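Participants wanted: who does the remembering in your house?

Posted May 9, 2025

Every few months a firm with something to sell pays for a survey and finds that people are tired. Then comes the advice: a bath, a candle, a scented something. I have read a pile of these and I don't believe most of them. The questions lead you by the nose, the answers come from whoever was bored enough to click, and the cure is always in the shops by the weekend.

So the Vulside household study is looking for people who will keep a plain diary of the unpaid work they do at home, including the part that happens only in the head: dentist's appointments, birthday cards, whether there is milk. We want to know who carries it and whether the other adults in the house would agree. My guess is they won't, but I've been wrong before and the diaries may say so again.
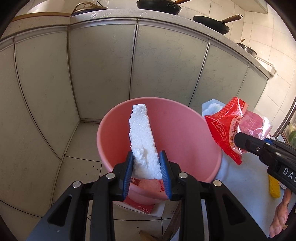

Czesław Ziółkowski read a draft of this notice and wrote back that diaries are no better than surveys, as people who feel hard done by will write more and people who don't will forget to write at all. He has a point. We ask every adult in the household to keep a separate diary for that reason, and we don't show anyone their partner's. It won't cure the problem. It may let us see how large it is.

What you would do

Keep a diary for 4 weeks, on paper or on your phone, filling it in twice a day. Most entries take a few minutes. There is one interview at the start and another at the end, by telephone or in our rooms above the Canari café. You can skip any question and you can stop whenever you like.

Who can take part

Households with at least 2 adults, both willing. You needn't be a couple. Grown-up children living with parents are welcome, and so are sisters, flatmates and anyone looking after an older relative. You don't need to be worn out. If you think the whole subject is overblown, please apply, as we are short of people like you.

What you get

Each household is paid 700 pounds, half at the first interview and half at the last. If you drop out you keep what you've had. We won't send you a wellbeing pack or a certificate, and I can't promise that writing it all down will make you feel better.

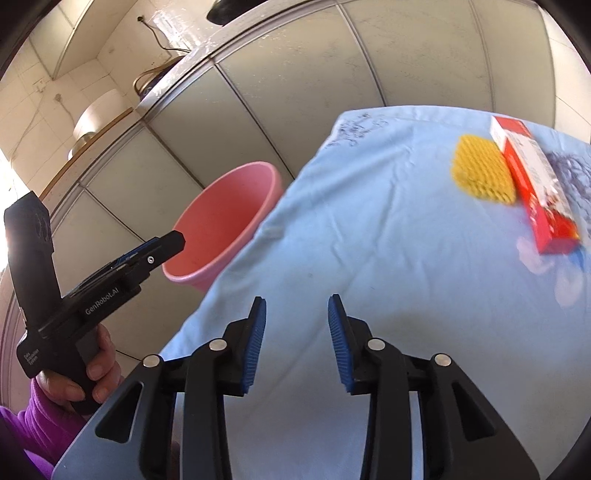

My husband thinks he does half, and I'd pay you to find out, wrote Murari in reply to our first call in February. We can't settle arguments, I'm afraid. Individual diaries stay closed, and the report gives no names or streets. If you suspect that taking part will start a row, think it over before you sign up.

Who is paying

The Song Trust, which sells nothing as far as I can discover. It sees the report when everyone else does and has no say in the wording.

To apply, ring the Vulside study office or leave a note at the Canari counter, with a first name for each adult and a good time to call. Calls are returned before 8 in the evening.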